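Search this forum Search Advanced search

Landlord wants to keep deposit + says my subletter was never "approved"

tanarby_tenant
ok typing this on break so sorry if its messy. Rented a one bedroom in Tanarby on a 12 month lease. Work sent me away for 3 months so I asked the landlord (Wumer Property, small outfit) if I could sublet. Guy at the office said "should be fine, just send us her name." On the phone. I sent the name by email, never got an answer. She moved in, paid me, I paid them, everyone happy.

Now I'm back, lease is ending in July, and they say she was an unauthorized occupant, that I broke the lease, and they're keeping the whole deposit. Lease says "no subletting without prior written consent of the owner, not to be unreasonably withheld." Do I have anything here??

Oyelaran_R
What state? Matters a lot. Also is the email still in your sent folder. Print it. Forward it to yourself somewhere else too.

tanarby_tenant
Don't want to say the state, small town, they could be reading. Yes have the email. Has her full name, the dates, and the line "as we discussed on the phone."

gullwing44
You don't have written consent. You have a phone call and an email from YOU. Written consent means from them. Sorry but thats the clause. I own 6 units and I'd say the same to any of my people.

pinecone_deb
Disagree with gullwing. They took the rent the whole time knowing someone else lived there. In a lot of places that's waiver - they can't sit on it, cash the checks and then call it a breach when you leave. And even if it was a breach, the deposit is for unpaid rent and damage. Not a fine.

gullwing44
Knowing is the key word. Did they know she was in there? Or did they get an email that went to somebody's junk folder? Read your lease for a no-waiver clause too. Mine has one. Says me accepting rent doesn't waive anything.

tanarby_tenant
They knew. Their plumber came out and she let him in. Work order has her name on it as "tenant." I have a copy, she texted it to me.

pinecone_deb
Well there you go. That work order is better than your email imo.

gullwing44
Ok thats useful, I'll give you that. Still not consent. Plumber isn't the owner.

Oyelaran_R
Few things, quick, on my phone.

Consent and deposit are two seperate fights. Don't let them mix it together. Ask in writing for an itemized list of what they're deducting and for how much. Most states give the landlord a deadline after move-out and if they blow it they can lose the right to keep any of it. You haven't even moved out yet so them "keeping" it now is just talk.

Second, was the place furnished? If so did you do an inventory when she moved in and again when she left. Cause next thing they'll say is damage.

tanarby_tenant
Furnished yes, bed and couch and table are theirs. Bedding is mine. No inventory with her, didn't think of it. Trying to catch up on that now.

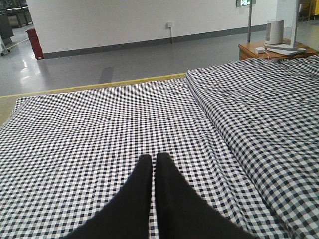

Bedroom, bed made up, gingham set

Kitchen and bath tonight if I'm not wiped out. Is it too late for this to help?

Oyelaran_R
Not too late. The one that counts is the last day, everything empty, your bedding off, mattress bare. Shoot the floors, inside of oven, closets, window sills. Did you get a move-in checklist from Wumer at the start? Signed?

tanarby_tenant
Yes signed by both. Lists a scratch on the table and a stain by the front door. Thats it.

marlow_j
Not a lawyer but went thru nearly the same thing with a firm called Öztürkmen, bigger, three towns over from me. They dropped the sublet argument the second I filed in small claims. Filing fee was $44. Got all of it back but it took forever.

gullwing44
And plenty of people file and lose, we just don't hear from them on here. What did your lease say about subletting? Was it the same wording?

marlow_j
Mine just said "no subletting without permission." Didn't say written. So yeah, different.

pinecone_deb
OP's has the "not unreasonably withheld" part tho. They got a request with a name and dates and never said no. Ignoring it could count as unreasonable in some places. Look up your state, or call legal aid, ours does a free tenant line.

tanarby_tenant
Is there some form I should have used? Coworker says Vamo has a sublet consent one you fill in and the landlord signs.

Oyelaran_R
Never used Vamo's so can't say. Any one page thing works. Names, address, dates, "owner consents to sublet of the above," original tenant still on the hook, signature. Too late for this one. Do NOT send them one to sign now with an old date on it.

gullwing44
Agree with that 100%. Backdating anything will sink you.

tanarby_tenant
Wasn't going to lol. Ok so plan is - letter asking for itemized deductions, certified mail, attach the email and work order, finish pictures, ask for a walkthrough on the last day. Anything I'm missing?

pinecone_deb
Give them your forwarding address in the same letter. Some states the clock doesnt start until they have it.

Oyelaran_R
What Deb said. And pay the last month's rent like normal, don't tell them to take it out of the deposit. Post back when they answer.

tanarby_tenant
Will do. Break's over, thx all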